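Notebook, sim grasping — February, picking up after lunch

Entry by N. Nasrallah. Samer on the other terminal, Imad in and out.

Ravow batch is bad. Stopped it at episode 1,433. Should have stopped it a lot sooner, my fault, had the success plot open and never opened the contact log.

Symptom: policy reports grasp closed, arm lifts, block stays on the table. Scored as success anyway. So two things wrong, maybe three.

First thing. The success check reads finger command and not finger position. Hussam wrote it that way for Karero, where the gripper stalls on the part and command vs. position didn't matter much. We copied it over in the Dritham merge and didnt look. Closed on air = closed on block as far as the scorer cares.

Second thing. Approach is off sideways. Replayed 100 episodes with the scorer turned off and went by block height after lift. 52 of them the block never left the tabletop. The scorer had passed every one of those.

Thought it was physics at first, friction on the blocks too low so they squirt out. Wasted most of an hour on that. Doubled friction, same misses, same seeds. Put it back to the old value (CHECK THIS is back before anybody runs, I changed it in the local file only).

Samer's guess is the shadow. New lighting in this room is low and from above, so the arm throws a big dark shape on the table right next to the thing we want. Green patchwork top was meant to be hard, fine, but dark green patch + dark green shadow is a lot like each other and the small blocks are tiny. Renders from the same run, room view and gripper view:
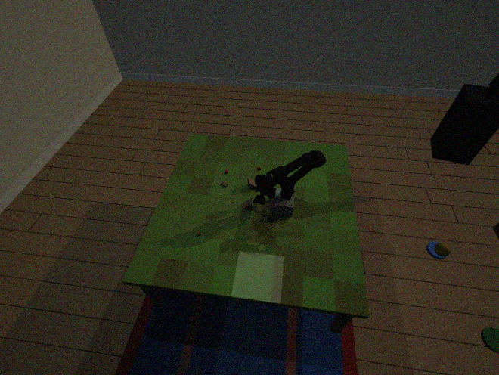
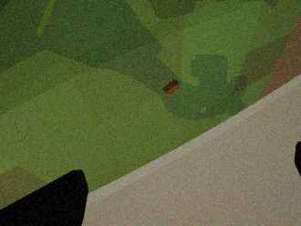
Ravow run, low light. First one room camera, second one gripper camera, shadow running right up to the orange-brown block.

Test for the shadow idea: turned shadows off in the renderer, same seeds, same weights. Misses went down but not to zero. So shadow is part of it, not all. Samer happy, me less so.

Leftover misses all lean the same way, toward the grey housing side. Smells like an extrinsics problem. Asked Waltraud, she says the gripper camera mount was edited when they swapped the housing mesh, moved back a bit so the lens wouldn't clip inside it. Mesh moved, camera frame moved, transform in the config did not. Compared the two files and yes, old transform. Nice.

So for the record
- scorer: command used instead of position. Bug, ours.
- camera transform stale after mesh swap. Bug, ours.
- shadows: not a bug, training set had nearly none. Gap in data.

Safety bit, don't skip. Imad pointed out the same transform file gets pushed to the real arm in the Bataineh cell when somebody runs the sync script. Checked the sync log, last push was before the mesh swap, so the real one still has its own good values. Sync script now disabled, I renamed it so it won't run by accident. Nobody push until Waltraud has signed the new transform. A sideways error is harmless in sim. On the real arm it's fingers into the fixture, or a hand if someone is reaching in to reset parts with the speed limit off. Speed limit stays ON over there, said so to Hussam in person.

Also the joint torque limit did not trip in sim when fingers hit the tabletop in a couple of replays. Limit is set in the file, but the sim seems to ignore it on the gripper joints. Haven't traced it. Could be an old version thing. Samer has the seeds.

To do
- Scorer on finger position plus block height, up to 2 seconds after lift. Me, tonight if I can stand it.
- Waltraud: new transform, checked against a render of the calibration board.
- Samer: torque limit on gripper joints.
- Relabel the whole Ravow batch with the new scorer before anyone trains on it. Folder has DO_NOT_USE in the name for now.
- Re-run the Dritham numbers too?? same scorer since the merge. Ask Hussam how many went in the report.

4:40 pm. Scorer patched, untested. Friction value confirmed back to where it was. Leaving the replay runing with shadows on and the old transform so we have a clean before/after when Waltraud's is in.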